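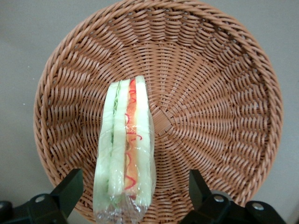

Ynyr Nicholas objected, on reading the first draft of our rules, that a standard which takes longer to read than the task takes to perform will be obeyed by its authors and by no one else. We think he was half right. The draft ran to several pages for the act of moving a wrapped item in or out of a basket, and the part on wrap alone had its own definitions. What follows is the shorter version, along with an account of how it fared at the two sites, Clelotville and Prundton, and of the rules we were sorry to lose.

Figure 1. Wrist view with both fingers in sight and a wrapped sandwich between them, in a woven basket. The item appears to be artificial. Section 4.2 concerns the wrap and Section 4.3 the basket.

4. Handling rules for wrapped items

4.1 Scope

The rules cover single items in clear film, picked from or placed into an open container by a two-finger gripper under teleoperation. They do not cover bags, boxes, or anything the operator would hesitate to describe over the phone. Play food is in scope and is treated as food. This was the most argued line in the document. Several operators held that a toy sandwich cannot be ruined and so may be handled with some spirit. Our position is that the policy trained on the data will not know the difference, and will bring the same spirit to somebody's lunch.

4.2 Wrap

Film causes trouble in two ways. It reflects, so that creases such as those in Figure 1 show up as bright marks which belong to the lighting as much as to the object. It also gathers, and a gathered end makes a tempting handle. The rule reads in full:

Close on the body of the item. Do not close on gathered film alone, even when it would work.

The last five words were added at Prundton, where it often did work. An operator there, Hnat Symonenko, had become very good at lifting items by the tail of the wrap, and his episodes were among the fastest we collected. They were also of little use to us, as the grasp depended on how firmly someone had twisted the film that morning. We kept his episodes in a separate folder, which he regards as an honor.

A second rule asks that an item be rewrapped or replaced once its film has torn. The draft called for "visible degradation of the wrapping," a phrase that produced long discussions and no new wrapping. "Torn" has worked better.

4.3 Containers

A rigid tray forgives a badly chosen approach by stopping the fingers. A woven container may catch a fingertip in the weave, lift along with the item, and then let go at a height of its own choosing. We therefore ask for three things. The fingers must be open before they pass below the rim. They must not touch the weave while closing. If the container moves during a lift, the operator lowers the item, releases, and marks the episode as a container fault, whatever the final result.

Marichka Fedoruk asked what should happen if the container moves and then returns exactly to where it had been. It is still a container fault. She has asked this more than once, and we suspect she had a particular episode in mind.

4.4 Camera view

Both fingertips must be in the wrist view at the start of an episode, and the item must be visible between them before closing begins. We do not require the fingers to be in focus. An early draft did, and would have excluded nearly everything recorded at Clelotville, including the episodes we had been showing to visitors. The requirement was replaced by a plainer one: a second person, looking only at the wrist view, should be able to say which finger is nearer the item. If the second person cannot, the approach is recorded again.

4.5 Stopping

Any operator may stop any episode for any reason, and no reason need be given. The form used to include a box for the reason. Stops became more frequent once we removed it, and the fault labels became more believable. We recommend this change to anyone who has such a box.

4.6 Compliance

We reviewed 1,942 episodes against the rules above. Of these, 867 met every rule on first review. A further 700 broke one rule only, most often the one on touching the weave. The rest broke two or more, and we would prefer to say that they came from the early weeks. Many did. Vasylyna Stasiv, reviewing the later ones, found that experienced operators broke fewer rules per episode but broke the same ones every time, with what she called excellent repeatability.

Reviewers disagreed chiefly over gathered film. From the wrist view it can be hard to tell whether a finger has closed on the item or on a fold just below it, and bright creases do not help. Where 2 reviewers differed, the episode was marked unclear and left out of the training set. We did not bring in a third opinion, having tried it once and received a fourth.

4.7 Limits of the rules

The rules say nothing about speed, on the theory that a person told to close on the body, miss the weave, and watch both fingertips will slow down without being asked. This held at Clelotville. At Prundton it held until lunch. They also assume that the operator can see the rim, which may not be so when the wrist is low over a deep container, and we have no good wording for that case. The present text says "take care," and we are aware of what that is worth. Svyatoslav Sydorenko has proposed a minimum approach height tied to the depth of the container, and it will be tried in the next round, provided it fits on the same sheet.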